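Setting up and maintaining the simulated pick-and-place cell
Student project report, Urkley robotics module
December 23, 2025

1. Background

Our group took over the Gemovgate cell in March. It is a simulated table with one arm and a multi-fingered hand, and the previous group had left it in a state where it would load but not run a full grasp. Our job was to get it working again and write down how to keep it that way. We did not change the task itself – the arm picks up a fruit and moves it to the plate.

2. Setting up the hand

The finger joints came with default limits that let the thumb close too far. We edited the limits in the Stindik configuration file and ran the closing motion with nothing on the table until the fingers stopped colliding with each other. After that we raised the grip force in small steps. Too little and the fruit slid out when the wrist turned. Too much and the contact solver became unstable, and the object jumped.

The physics step was set to 60 per second. We raised this to 243, which slowed the run but gave steadier contacts.

3. Checking the grasp

The lemon was used for most of the grasp checks. It has an oval shape, so a bad thumb position shows up early. The apple, the pear, the green block and the lidded mug stay on the table during these checks, as the hand has to close without knocking its neighbours.

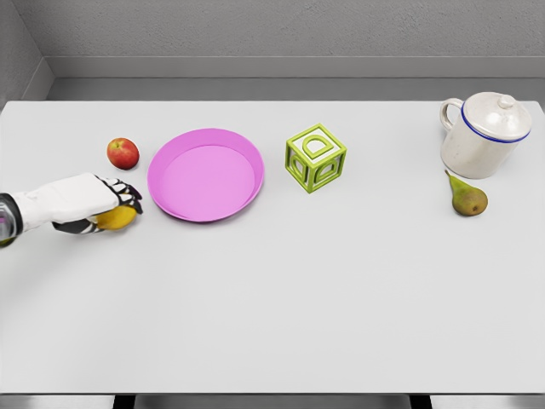

4. Faults found

Three faults kept coming back.

The wrist offset was lost whenever the scene was reloaded. We now store it in the arm file.

The collision mesh for the plate was larger than the visible plate, so fruit came to rest above the rim. We rebuilt it with the Mathebula mesh tool.

Old log files filled the disk and stopped a run at trial 19. A script now clears them at start-up.

5. Routine care

Before each session, load the scene, home the arm and open and close the hand once. Compare the joint readings with the saved sheet. If any finger is out, reload the hand file before touching the force settings.

The pear still rolls on some resets. We have not fixed this.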